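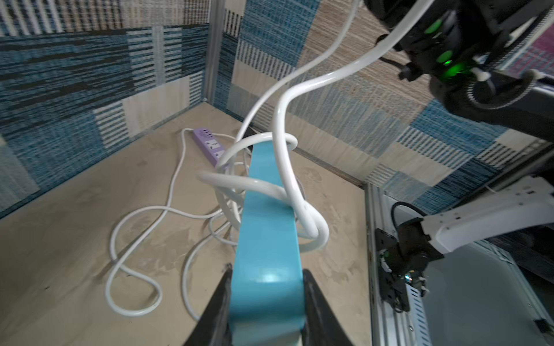

Getting a live session off a 2,000-series Dukon recorder without the hum

2 min read

flonddale_sound
We record local bands in a converted chapel for the Westora community station. Vocals and drums are clean. Both guitar channels carry a steady hum that stays when the player turns down to zero, and goes when I pull the DI lead. The mix is due for broadcast in December and I have nine songs to repair. Can this be fixed at the desk, or do I have to book the band again?

patchbay_wi
If it goes when you pull the DI lead, it is a ground loop between the amp and the recorder. Lift the ground on the DI (there is normally a switch) and run the amp and recorder from the same mains socket. Do not remove the earth from any plug.

For the takes you already have, find a bar with only hum on it and look at the spectrum. UK mains gives you 50 Hz and multiples of it. Use narrow notches on 50, 100, 150 and so on, and stop when the guitar starts to sound hollow. I would leave anything above 285 Hz alone unless it is still audible in the full mix.

old_tapehead
Just turn the guitars down, most listeners have it on in the kitchen.

flonddale_sound
Ground lift cured it for new takes. Notches worked on seven songs. The two quiet ones still buzz in the intros, so we will redo those.

Related threads
Mic placement for a two-piece in a small room
Session levels for FM and stream
Upright piano, 14 mics, no good sound
Labelling stems for the station archive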